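## 4. Triagem e registo dos discos metálicos

A coleção Cloutier chegou ao laboratório em October, conforme o termo de entrega, sem inventário prévio. O conjunto reúne 629 discos de metal de face lisa, todos sem orifício de suspensão, usados como peças comemorativas, marcas de série e provas de gravação. A maior parte provém da oficina Fudholm, que encerrou a secção de gravura e cedeu o material para estudo. Os restantes foram reunidos por Lemlem Gebreyes ao longo do projeto Gusidora, em compras avulsas e trocas com outros colecionadores.

O objetivo desta fase não era avaliar o valor das peças. Pretendia-se saber que informação se conserva à superfície de um disco depois de anos de manuseamento e armazenamento em conjunto, e em que medida essa informação pode ser lida sem limpeza prévia. A decisão de não limpar foi tomada no início. O polimento remove marcas finas e torna mais difícil distinguir o desgaste anterior do que resulta do tratamento, problema já encontrado na série Cletley, onde cerca de metade das legendas perdeu contraste depois da passagem do pano.

### 4.1 Critérios de leitura

Cada disco foi examinado nas duas faces e no bordo. Na ficha anotaram-se a presença de inscrição, a sua posição em relação ao centro, a altura aparente dos caracteres e o estado da superfície. Para a legibilidade adotou-se uma escala de 5 níveis, em que o nível mais baixo corresponde a vestígios sem leitura possível e o mais alto a uma inscrição completa, lida sem ampliação. Quando dois observadores atribuíam níveis diferentes, a peça era revista com outra orientação da luz e ficava registado o nível acordado – com uma nota sobre a divergência.

As inscrições dividem-se em três grupos: datas, números de série e nomes. As datas são as mais regulares na forma, o que facilita a leitura de caracteres parcialmente gastos. Nos nomes, pelo contrário, uma letra perdida pode deixar várias hipóteses em aberto, e nesses casos a ficha apresenta a transcrição com o carácter em falta assinalado por um ponto.
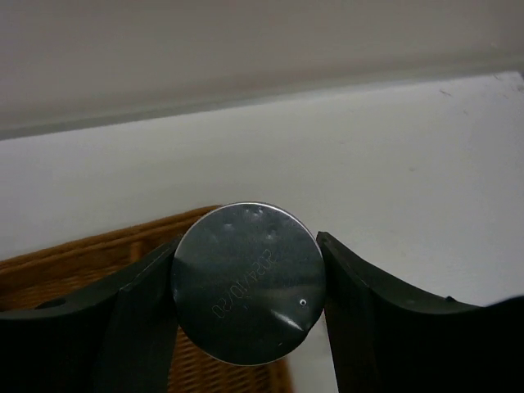 **Figura 1.** Disco metálico com data gravada na metade inferior da face. A inscrição surge invertida e em diagonal.

As datas foram transcritas tal como estão gravadas, sem conversão para outro formato. A ordem dos elementos varia entre oficinas e pode servir de indício de proveniência quando faltam outros dados. No disco da Figura 1 lê-se «2024/10/20», com o ano em primeiro lugar e barras a separar os elementos. Os caracteres são pequenos, de traço fino e claro sobre uma superfície cinzenta muito refletora, e por isso a orientação da peça face à luz tem peso na leitura. Na mesma face notam-se pequenas manchas pálidas na parte superior e um ponto branco minúsculo junto ao fim da gravação, que pode ser uma mossa ou uma simples marca. Na ficha ficou descrito como «ponto claro, natureza indeterminada».

### 4.2 Reflexos e marcas de superfície

A principal dificuldade da triagem foi separar os reflexos das marcas. Numa face polida, uma zona clara pode corresponder a um risco, a uma depressão pouco funda ou apenas à luz da sala. O procedimento seguido consistiu em rodar o disco e observar se a zona clara mudava de lugar. As que se deslocavam foram tratadas como reflexos e não entraram na ficha. As que ficavam na mesma posição foram desenhadas no esquema da face, com indicação do quadrante.

Este procedimento é lento. Com discos de superfície baça bastaram duas posições; nos mais refletores foi preciso repetir a observação várias vezes. Para o bordo usou-se luz rasante, que faz sobressair as falhas do rebordo mas apaga quase por completo as gravações finas da face. As duas observações foram, portanto, feitas em separado e registadas em colunas próprias.

Ficaram com ficha completa 600 discos. Os outros apresentavam resíduos aderentes nas duas faces e foram guardados para uma segunda fase, depois de se definir um método de remoção que não afete a gravação. Gebreyes propôs começar pelas peças sem inscrição aparente, onde o risco de perda é menor, e deixar para o fim aquelas em que já se adivinham caracteres sob o resíduo. A proposta foi aceite e o ensaio do método é descrito na secção 5.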